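Care of Wooden Table Tops
Reading time: 2 minutes

Wooden tops should be dusted along the grain with a soft, dry cloth. For sticky marks, add a teaspoon of mild soap to 200 ml of lukewarm water, wring the cloth out well and dry the surface at once.
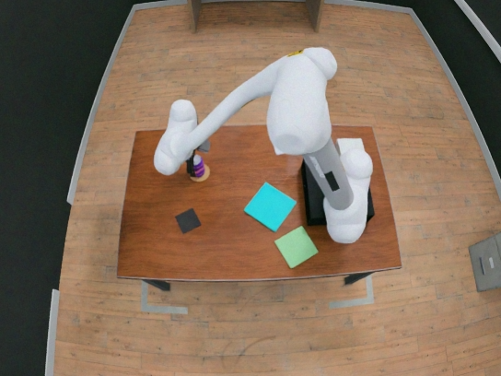 Ghazal Safavi writes that white rings on her oiled table faded after two thin coats of wax, left overnight between applications.

Residents are advised to test any wax on a hidden spot first — the underside is suitable. Cold drinks should stand on a coaster, and spills should be blotted, never rubbed. Tops in daily use may be waxed again each May.
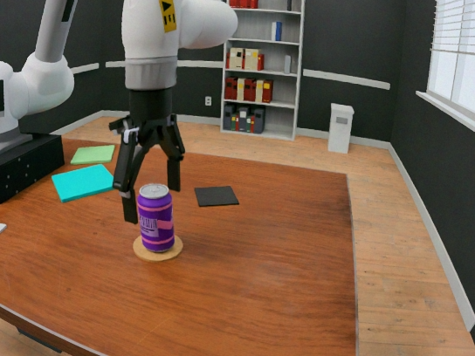
Drink can on a wooden table top.

Contact: Rikport Household Advice Desk | © Rikport | Back to top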